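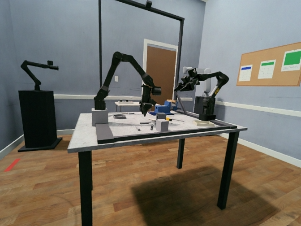
The two-armed bench as modeled by Severino Soler, with its blue fixture and the small parts it is meant to sort.

Feb 13, 2022

Severino Soler has spent the winter building a workbench with two robot arms in the Hajdu shared workshop, and so far most of it exists on his laptop. The simulated version, which he calls Reltotach, went up on the Privard members' page this weekend, complete with wood floor, a door and a cork board with papers pinned to it.

"The cork board took me an evening," Soler said. "The arms took longer, but I enjoyed the cork board more."

The plan is for the arms to pick small parts off the tabletop and put them where they belong, a job Soler has been avoiding by hand for 6 years. The real table is half finished and stands by the workshop's back wall. Its black frame is cut and waiting for bolts, which were ordered from Randero in the wrong size - twice.

He has spent $252 on the build to date, not counting the arms, a subject he prefers to change. Members who want to try the simulation can download it from the Privard page and should allow about 20 minutes for setup. Bug reports are welcome, Soler said, though complaints about the furniture will be read last.

The next open bench night at Hajdu is later in February. Bring bolts.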